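Section 4 - Making Up the Bed

Read this before you start pulling things off. Takes 20 minutes if the sheets are already dry. For a guest room changeover do section 3 first (floor and windows), then come back.

What you need

Fitted or flat sheet, whichever the room has
Comforter and cover
Pillows, cases, any small cushions that belong to the room
Box or basket for loose stuff
Linen list - inside the closet door

4.1 Clearing the bed

1. Pillows off first. Stack them on the chair, not the floor.
2. Go under the pillows and down the gap by the headboard. Phones, chargers, socks, hair ties. Anything you find goes in the box.
3. Box gets the room name on it. Marker is on the hook. Jacinto Beltrán keeps the finds from all the Salberg rooms, give it to him by end of shift.
4. Check the sheet for stains before it comes off. Easier to see flat.
5. Roll the old sheet inward from all four corners so crumbs stay inside.

Note: cords near the headboard - unplug at the wall, then coil. Dont yank from the lamp end.

Caution: never shake bedding out of the window. We had a complaint.

4.2 Mattress

1. Look at all four sides and the seams. Small dark dots, call Nayeli Bañuelos and stop there.
2. Vacuum with the flat nozzle. Edges too.
3. Turn head to foot in June and again at New Year. Two people for this. If you're on your own, skip it and write it on the list.
4. Protector back on, smooth side down. Corners all the way under.

4.3 Bottom sheet

1. Striped sheets: stripes run from head to foot. Wide stripes to one side, narrow ones to the other, it doesn't matter which.
2. Start at a corner by the headboard. Then the opposite corner at the foot. Then the other two.
3. Flat sheet - leave more at the foot than at the head, a good hand's width.
4. Tuck the foot, then the sides. Square corners if you can do them. If you can't, ask I-hsuan Hsiao for five minutes of her time, she's quick at it.
5. Smooth from the middle out with both forearms.

Note: sheets from the Trasura order shrink. If a corner pops up twice, wrong size or a shrunk one, put it in the bag for Ibarra and take another.

4.4 Comforter

Keep the comforter on the bed while you work if there's no clean chair. Push it to the far side in a long bundle, do your side of the sheet, walk round, push it back, do the other.

1. Bundle the comforter lengthwise. Loose is fine.
2. Keep it clear of the floor at both ends.
3. Finish the sheet.
4. Find the short edge. On color-block comforters look for the label, the panels alone wont tell you.
5. Label goes to the foot, left corner.

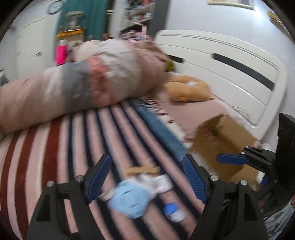 6. Pull the top edge up until it meets the headboard, then fold back one forearm's length.
7. Walk to the foot and check the drop on both sides. Should match near enough.
8. Pat the puffy parts flat from the head down. No punching, the filling clumps and stays clumped.

Caution: boxes come off the bed before the comforter is spread. Cardboard leaves dust and the staples snag.

4.5 Pillows and cushions

1. Case openings face away from the door.
2. Big pillows against the headboard, flat ones in front.
3. Plush cushions last. Brush with a dry hand, one direction. Don't wash plush with the sheets - it sheds on everthing.
4. Wipe the headboard if it's painted. Damp cloth along the grooves, then dry cloth. No spray.

4.6 If something's off

Comforter too short on one side: it's sideways. Turn it a quarter.
Stripes crooked: undo the foot corners only, pull straight, tuck again.
Lumps in one panel: tumble on low with two clean tennis balls.
Missing cushion: check behind the headboard, then the linen closet.

Spare sets are on shelf 2, Skarneck building, closet code 3777. Sign for what you take. Tien-fu Au reorders when a shelf is half empty so don't wait for the last one.

Next: section 5, towels.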